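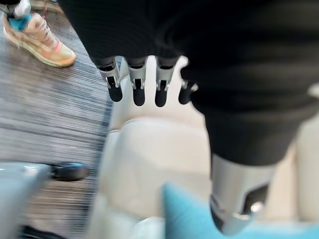 Teaching a robot to tidy a living room
For readers aged 8 to 12

Tidying a sofa is a job you can do without thinking much. You pick up the jumper, put the cushion back and you're done. For a robot, every part of that job has to be learned.

The Gestthorpe Robotics Club is for students in Years 5 to 8. Their project this year is called Varnora. They want a robot with two arms and two legs to tidy up a lounge. The club will show its work at the Ilitz Challenge in September, where each team gets 14 minutes.

Why soft things are hard

A block stays the same shape when you grab it. Clothes and blankets don't. They fold, bunch up and slide. A sleeve can cover a zip, and a blanket can hide the edge of a cushion. The robot has to work out where one thing stops and the next one starts.

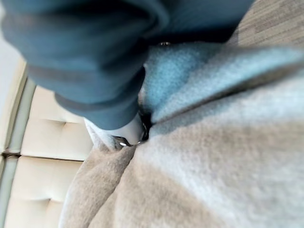

Colour helps a bit, but two grey things lying together can look like one big grey thing. The students write down every time the robot gets mixed up. Their list had 31 mix-ups on it by the end of Term 2.

How a robot learns a job

The club uses a method called learning from examples. A person guides the robot through the job again and again. The robot's cameras record what it sees, and its joints record how they move. A computer program then looks for patterns in all of those recordings.

One example isn't enough. The club's goal is 300, with the cushions starting in different spots. If the cushion always started in the same place, the robot might only learn to reach for that place.

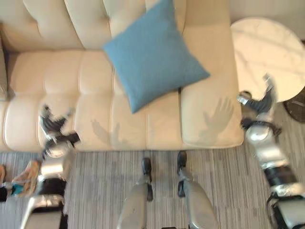

Light matters too. Shadows move when an arm moves, and a program can mistake a dark patch for a real object. Kirsten McKinnon, who runs the club, asks students to record on bright days and dull days so the program sees both.

Jobs in the team

Students work in groups and swap jobs after each session. One person sets out the cushions. One watches the robot and calls "stop" if anything looks wrong. Another fills in the logbook with what went well and what didn't.

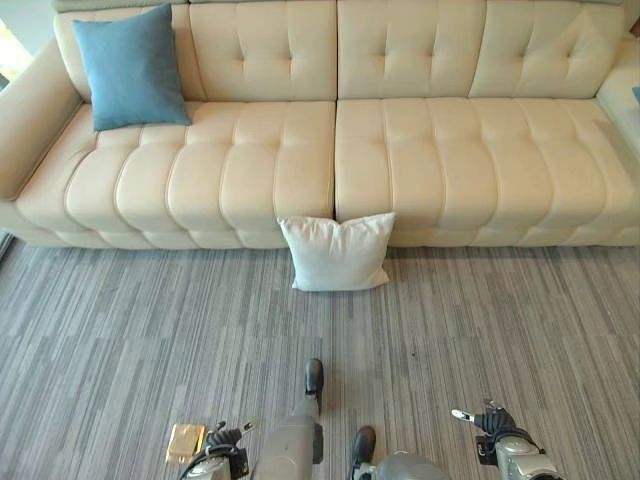 Does the robot know what a cushion is?
Not the way you do. It has learned patterns of shape and colour that go with cushions, and which movements to make when it finds them.

Try it at home

Put on thick gloves and fold a T-shirt with your eyes closed. Then do it again with your eyes open. Write down which parts were easier.

The next club session is Tue 26 July in the Warrier Room. Bring a hat and a water bottle.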